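Fahad Orakzai on keyboards, crumbs and getting the colours right

I'd been promised tea and a look at some keyboards, and I got plenty of both. Fahad Orakzai repairs and rebuilds them from the back bedroom of his house in Grusgate, and by the time I'd sat down he had already handed me one and told me to type my name on it.

"Go on, properly," he said. "Not like you're scared of it."

I typed my name. It made a lovely deep clacking sound (I'm told the word is "thock", and that people argue about it online for hours) and I immediately wanted one, which I suspect was the plan all along.

Fahad was a payroll clerk for years and used whatever was plugged in. Then a friend from work, Khurram Dogar, brought in an old mechanical board he'd found in a charity shop, and let him borrow it for the afternoon. "I gave it back on the Monday after next," Fahad told me. "He'd had to come round and ask for it."

His own first attempt at building one went badly. He bought a bare kit, soldered all of it in a single evening and plugged it in at midnight to find that a whole row was dead. "I was so cross I put it in the wardrobe till July. Then I got it out again and it was one joint. One! Took me two minutes."

These days he charges 95 pounds for a full strip, clean and rebuild, and most of what comes through the door just needs a good clean. I asked what he finds in there. Toast, mainly - and cat hair, and once a baby tooth, which the owner was thrilled to get back. He pulls the keycaps off with a wire puller, drops them in a bowl of warm water with a bit of washing-up liquid, and leaves them on a tea towel overnight. Never the airing cupboard, he says, as he's warped a space bar that way.

"People want to put them back on the same night," he said. "There's always a drop of water hiding in the stem. Go to bed."

The switches are where it gets fiddly. He opens each one and puts the tiniest bit of grease on the slider with a paintbrush, and he'll do up to 100 of them in a sitting with the cricket on the radio. I had a go at one and the spring shot off behind the radiator. He was very nice about it.

What I really wanted to talk about, though, was colour. I grew up with beige computers and then black ones, and I had no idea you could get them looking like an old-fashioned sweet shop.

"Green and cream is what everybody asks me for," Fahad said. "It's kitchen colours, isn't it? It's your nan's bread bin."
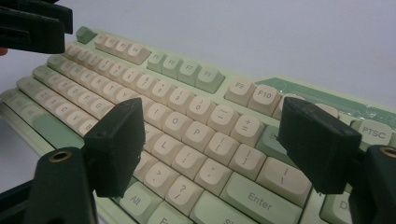
He's fond of a pale mint case himself, with cream for the letters and a dusty sage for the modifiers, and he likes the lettering in grey because black looks too harsh next to it. The function row is his favourite place to play about. Four keys in cream, the next four in sage, and you can find F5 without hunting for it. "You don't need that," he admitted. "I just think it's smart. And a green Escape key, always."

Does he ever get bored of them? He thought about that for quite a while and topped up my tea. He said he gets bored of white ones.

His advice for anyone starting out is to buy second-hand, take a photo of the layout on your phone before you pull a single key, and keep the little bag of spares somewhere you'll remember. He also thinks you should try a few in person before spending serious money. He once paid 190 pounds for a board he'd only heard in a video and couldn't stand it by the weekend, so his sister has it now and does her invoices on it.

I left with a keycap puller in my coat pocket and strict instructions about my own keyboard, which I'd described to him and which he'd winced at. It's in bits on the dining table as I write this. The caps are in the bowl, the crumbs are in the bin, and I'm typing on my husband's laptop until tomorrow morning.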